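Speaker notes: What I saw at the Sturnbridge open day

June – posted by Faisal Lashari
4 comments | 17 shares
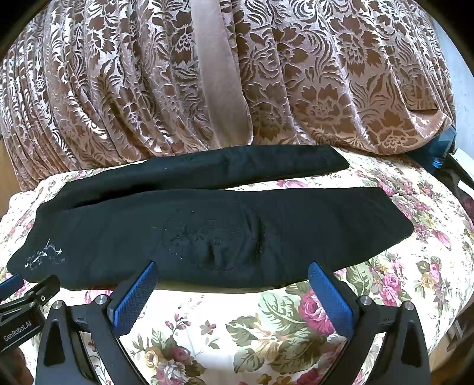 Folding practice: black garment, rose quilt, blue-padded fingers.

Slide 1. Leave it up while people find seats. Let them look at the quilt. Then: "I drove 105 miles to watch laundry get folded, and I'd do it again."

Slide 2. Set the stage. Trundex opened the doors at 9, coffee by the entrance, 317 visitors signed in by lunch. Most of us came for the warehouse arm. The warehouse arm was having its software updated – pause here, the engineers in the room will groan by themselves.

Slide 3. So we all went to the folding demo. Go back to the first slide for a second. Black cloth in a long strip, small white design toward one end, lint on it like any black thing I own. Point out how soft everything is: fabric on a quilt on a bed. A steel box holds still for you. A sleeve has opinions.

Slide 4. The number. Trundex wants 1000 folds per type of garment before they train on it. I asked who does the 1000. The woman from Farías raised her hand and did not smile.

Slide 5. My turn with the hand grippers. Tell it short. Two fingers on each hand, no thumb, and a T-shirt took me longer than parking had. My daughter has asked me not to show the video.

Slide 6. Fodgate question. Somebody will ask when we get one. Answer: ask me after the budget meeting. Move on quickly.

If time is short, drop slide 5. Water is under the lectern.

We use cookies to remember your settings. Accept | Manage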